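Pemik 卓上作業アーム|朝食ラインと社員カフェの現場から生まれた協働アーム

製品情報 更新日:2023年4月13日

Pemikは、人のすぐ隣で台所まわりの作業を受け持つアームです。パンを焼く、器を運ぶ、豆を移す。ひとつひとつは軽い仕事でも、朝の2時間に集中すると手が足りなくなります。その時間帯をどうにかしたくて、私たちWarnonicoはこの製品の開発を始めました。

最初に使ってくださったのは、宿泊施設Fioreの朝食厨房です。席数は39。満席の朝は、トースターの前に必ず誰かが立っていなければならず、その人は卵も焼けないし、お客さまに声もかけられない。Pemikを入れてからは、トースター係という当番がなくなりました。空いた手は客席に回っています。常連の方の好みを覚える余裕ができた、という感想をいただいたときは、開発チーム全員で喜びました(本当にうれしかったんです!)。

もちろん、すべてが楽になったわけではありません。導入から最初の数週間は、道具の置き場所をめぐって何度も話し合いがありました。人は少しずれた皿でも無意識に手を伸ばせますが、アームと一緒に働くなら、どこに何を戻すかを決めておいたほうがずっと速い。Fioreでは結局、厨房全体の配置を見直すことになり、その配置が人にとっても使いやすいと好評です。
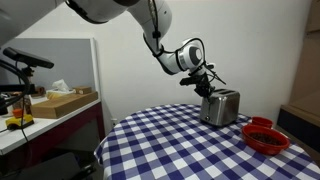
動作の教え方にもこだわりました。プログラムの知識は要りません。アームを手で持って動かし、位置を覚えさせ、画面で順番を並べ替えるだけ。社員カフェVoltuluraでは、厨房のスタッフが自分たちで作った手順が、10月の時点でおよそ200になりました。こちらが想定していなかった使い方も多く、見せてもらうたびに発見があります。

役割分担は現場ごとに違います。Voltuluraでは仕込みの前半をアームに任せ、味つけと盛りつけは人が担当。手順を作るのが得意な人が自然に相談役になり、今ではその仕事が正式にシフト表に載っています。機械が入ると持ち場を失うのでは、という不安の声は当初ここにもありました。Warnonicoでは導入前に必ず、実際に厨房に立つ方との打ち合わせの時間をいただいています。管理側だけで決めた配置は、たいてい後で直すことになるからです。

主な特長

手で動かして覚えさせるダイレクト教示
作業に合わせて選べるグリッパー
接触を検知すると止まる保護停止機能
手順の複製と共有(同じ機種どうしなら別の店舗でも使えます)
日本語の操作画面

標準構成

アーム本体、制御ボックス、操作用タブレット、グリッパー、固定台の組み立て部品。ケーブル類は設置場所に合わせた長さでお届けします。カメラやセンサーの追加は別途ご相談ください。

導入の流れ

お問い合わせ、現場の下見、試用、本設置の順に進みます。試用期間は4週間です。短いと感じられるかもしれませんが、最初の週で配置が固まり、残りは手順づくりに使う現場がほとんどです。試用中の設定はそのまま本設置に引き継げます。

ご注意いただきたいこと

刃物を扱う作業、熱い油を使う作業には対応していません。設置の際はリスクアセスメントを行い、結果に応じて動作速度と作業範囲を設定します。食品に直接触れる部品は、用途に合ったものをお選びください。

価格と納期は構成によって変わります。お見積もりと下見のお申し込みは、Warnonicoの製品窓口までどうぞ。厨房の見取り図が手元にあれば、手描きのものでも構いませんので一緒にお送りください。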